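April 4, 2022

I have now read three separate articles telling me that the chair is the most important thing in a workroom. All three were written by people who sell chairs. So forgive me if I come at this a little sideways.

The usual pitch goes like this. You sit for hours, your back is precious, and a mesh back "breathes." I've sat on mesh and I've sat on foam, and my back has never mentioned the breathing. What it does mention is armrests at the wrong height, and the Ledberg I tried last June had those, plus a lever that did nothing I could detect. The tag said 29 adjustments. I found four.

Black, mesh, armrests, wheels: that's the office chair you see everywhere, and I suspect it won because it hides dirt. It also makes a very good coat rack. I'd like one of those articles to admit how much of a chair's life is spent with a jacket over the back of it. 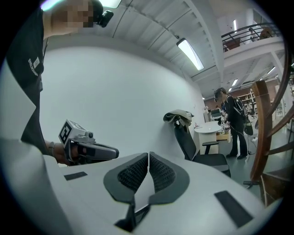

The small round table is the other thing I don't quite trust. Everybody recommends one for next to the chair, usually white, usually described as "a place for your coffee." Give it a day. Mine is a Politis, it cost me $60, and my coffee has been on the floor since the first afternoon. Little devices and whatever I had in my hand end up there instead, and they all creep toward the edge. A round top has no corner to push things into, so they never look put away.

Then there's the white wall question. A plain white wall under a long fluorescent light is supposed to be depressing, and Stengate will happily sell you a paint called Cillum to fix it, one of their 20 "working neutrals." I put up a test patch. Under a tube light it looked like white that needed washing. I painted over it and I don't miss it.

What I'd spend money on, if I had to, is a bigger table. Square, ugly, any color. I'd keep whatever chair is already in the room until the wheels come off. I may still go back and try the Ledberg again, mostly to find out what that lever was for.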